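An afternoon at the Stamia open workshop in Velach

I've been meaning to visit Stamia ever since my sister sent me their flyer in March, the one with "Come see the inside of your computer" across the top in giant letters. They fix up old desktops in Velach, in a long brick building that used to sell carpet, and a couple of times a year they throw the doors open and let people like me wander through. It's 134 miles from my house, so I made a day of it and stopped at Wendus on the way for pie (get the peach, skip the lemon).

I got there a little after one. Parking is free on the side street, admission is $5, and you get a paper wristband and a cup of very strong coffee. The front room is all shelves and a sales counter, and I went straight past it because I could hear people talking in the back and that's obviously where the good stuff was.

The workshop room has metal worktables with long grooves running across the top, and it's so bright in there! A tower was lying on its side with the cover off. I have owned computers for most of my adult life and I don't think I'd ever looked into one for more than a few seconds. There's a green board in the middle with a square metal holder for the processor, memory slots beside it, and then all this cable going everywhere - red and orange wires, fat black ones, a blue one curving off by itself.

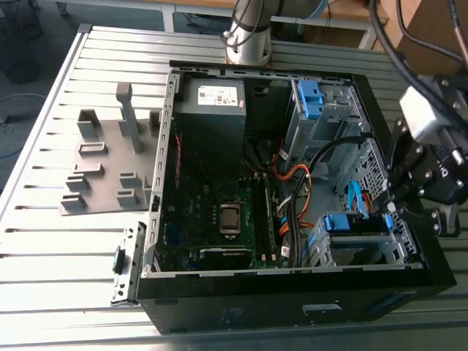 Most old desktops get thrown out over one bad part, a voice behind me remarked, and half the time it's a part you could swap during your lunch break. I turned around to ask which part and got a whole list. Hard drives first, then power supplies, then memory that has worked itself a tiny bit crooked in the slot. I wrote that last one down, and I'm going to check the computer in our den, which has been acting up since winter.

I liked the tables almost as much as the computers. My own workbench is a door on two sawhorses, and a screw dropped on it goes straight onto the floor and under the dryer. On one of these there was a flat gray plate with little raised holders standing up from it, some short and boxy and some tall and narrow. I'd love something like it at home for drill bits and pencils. I came very close to measuring it with my hand like a weirdo.

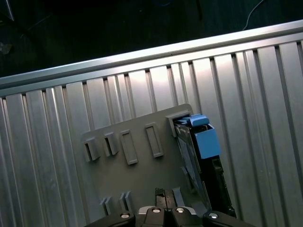

Looking inside a Dell

I'm not a technical person, so please don't take any of this as advice. But I had a good long look at a Dell, and I was surprised by how much of it I could figure out from the colors. The name is printed in white right on the board. The processor sits in its square silver frame, and the row of black slots next to it is for memory. I found one cream-colored slot in with the black ones and felt very clever when I remembered the name for it (PCI - thank you, summer job in an office supply store).

The part that really got me was the blue plastic. There's a blue latch on the drive carrier, and once you've noticed it you start seeing other bits of blue around the case. I always assumed you needed a special screwdriver and a steady hand for everything in there. A latch I can handle.

What I didn't care for was the wiring. It's such a bundle! Orange, red and yellow all looped up next to the black cables. I'd be afraid of closing the side and pinching something, and I'd definitely take a photo before I unplugged a single thing. 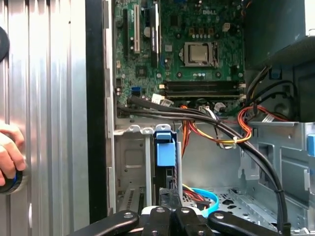

POWER SUPPLIES, AND WHY I NOW READ LABELS

I'd never given the power supply a thought beyond "the box where the cord goes." It's a plain gray metal block with a white label on it, and the label is crammed with tiny marks. There's a CE mark, and there's an 80 PLUS badge, which I'd seen on boxes in stores and taken for some kind of sales slogan. It's an efficiency rating. So if you're buying a used computer and the side is off, go ahead and look for it.

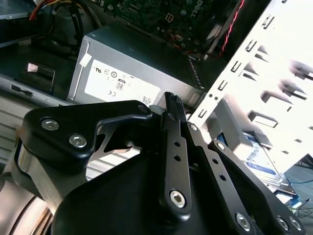

I also learned that you should leave the power supply itself closed, even if you're the kind of person who takes apart toasters. Everything else in the tower is fair game for a curious beginner with the cord unplugged, but that box stays shut. I am the kind of person who takes apart toasters, so I was glad to hear it before I got home.

Back up front I spent way too long at the sales shelves. They had keyboards for next to nothing, a bin of cables sold by the handful, and more than 37 mice in a laundry hamper, which I know from digging to the bottom for one with a long cord. I paid $19 for a small screwdriver set in a Yook case, and I've already used it to fix the kitchen drawer.

A few things if you're thinking of going. Wear a sweater, the back room is chilly even with the doors closed. The restroom is through the sales room on the left and the sign for it is easy to miss. Kids are welcome, but the tables are on the high side for little ones, so bring your patience or a strong back. And eat before you come - there's a snack machine, but it wouldn't take my dollar.

I left a little before four and still made it to Wendus for a second slice on the way home.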